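Lodging and Income Property, Unit 6 handout
Posted 03/01/2019

Reading: the Sternon Motel listing (40 rooms, with owner's apartment).

Start with what the seller counts as income. A listing may quote gross room revenue and leave out taxes, linens and the booking site's cut. Ask for the operating statement.

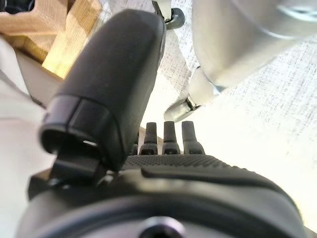

Photo: Plimness Media Library

Occupancy is rooms sold divided by rooms available. The Sternon runs at 90 percent in summer and closes in April for repairs. Use the full year when you work out value — a seasonal rate tells you very little.

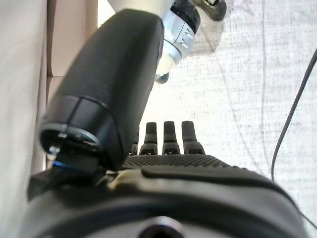 Black thumb and short fingers of a robot hand.

Owner's quarters are valued separately. In the Lastholm file, the 2,000 sq ft house sits on its own septic system, which affects whether the lot can be split.

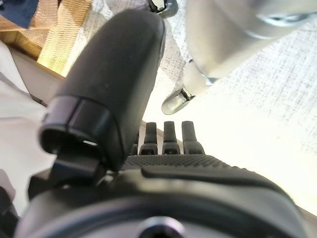

Personal property has to be listed apart from the real estate. Beds, washers and the front desk computer go on a bill of sale. Describe each item by what it is: "washer, white, front-loading" will do, "equipment" will not. Attached fixtures usually pass with the building.

Before next class: read the Rizk lease, page 487 of the packet, and mark who pays for the roof.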